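04/09/2023

Laundry sorting in a shared room, second attempt. The first attempt was written up last October and can be ignored; most of it was wrong, including the basket dimensions.

The problem is easy to state. Clothes arrive in one container and have to leave in another, divided in a way that lets the next person run a machine without going through the pile again. At home this is a non-issue. In a shared workroom, where cloths and spare garments all go through the same wash, the dividing gets skipped, and then a pink cloth goes in with the whites. I have a drawer of evidence.

The current setup uses two containers of different types. I spent longer on this choice than it deserved, so the notes may save someone else the time.

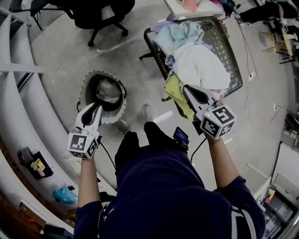

Wire mesh was my preference from the start for the incoming side. Air gets through it, lint does not collect in seams, and the contents can be checked without digging. Ours sits on a wheeled base, which matters more than the basket itself, as a full load is awkward to carry past a row of chairs. The weakness is overfilling. With the large white cloth across the middle and the yellow-green one hanging over the front edge, the small light items near the rim tend to get lifted out together with whatever is on top. The fix is to take the large flat pieces first, even when they belong to the last category on the list. The pink and pale blue pieces can then be picked singly.

The other container is a round pop-up hamper. I compared three before settling: the Cunis, the Peretti and a plain one with no name on it that was already in the cupboard. The Cunis has the stiffer rim but folds badly. The Peretti folds flat and then opens on its own inside a closed bag, which I count as a defect. The plain one won. A fabric rim with contrasting stitching is easy to find when looking straight down, and a dark interior shows up a pale cloth at once. Dark socks do disappear in it. I have no solution to this apart from turning the hamper over at the end of every round and shaking it.

Placement. Both containers go on the floor, close enough that a garment can be moved across without a step. I tried the hamper on a chair first. It slid. I also tried it on a low shelf, where the opening was partly blocked and items had to be pushed in sideways – slower, and everything came out creased. The floor is harder on the back but there is nothing for a sleeve to catch on.

The order I use now:

1. Large flat items out of the mesh basket, folded once, set aside.
2. Light colors to the hamper.
3. Anything with a zipper closed before it moves.
4. Strong colors stay where they are and get wheeled away in the basket.

Step 4 is the only real improvement over the October version. Previously everything was moved, so every item was handled at least once for no benefit. Leaving one category in place removes a good share of the handling and also removes the need for a third container. I did buy a third container, from Ocampo, 43 liters, and it is now used for packing tape.

Folding happens elsewhere. It needs a table, and the long white one is generally taken up with bottles and containers, which then have to be shifted to one end and shifted back. I would like a second table. The small wooden one is too low to fold anything wider than a hand towel on.
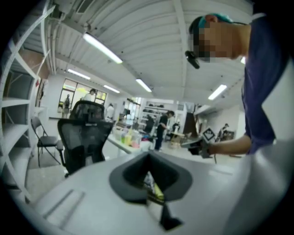 *The room, with the long table in its usual state and the white shelving on the left still empty.*

Those empty shelves are the next job. They are metal, tall, and close enough to the chairs to be useful for finished stacks. My plan is one shelf per category, heavy cloths at the bottom, with labels on the front edge. I have Ukedel label holders left over from the pantry, seven of them, of the kind that clip on and need no adhesive. Whether they grip a metal edge I have not tested – they were made for wood, and the lip may be too deep.

One note on the office chairs, as I have been asked. They can stay. The casters run over a dropped sock without any trouble and then keep it, so check the bases before declaring the floor clear. The folding chair has thin legs and is simple to check under, and I would keep that type nearest the laundry.

Still open: a liner for the mesh basket. Small items can work their way through the sides when it is pushed over the door sill. A pillowcase fits at the top but bunches at the corners. I will measure the base properly this time and cut something to size.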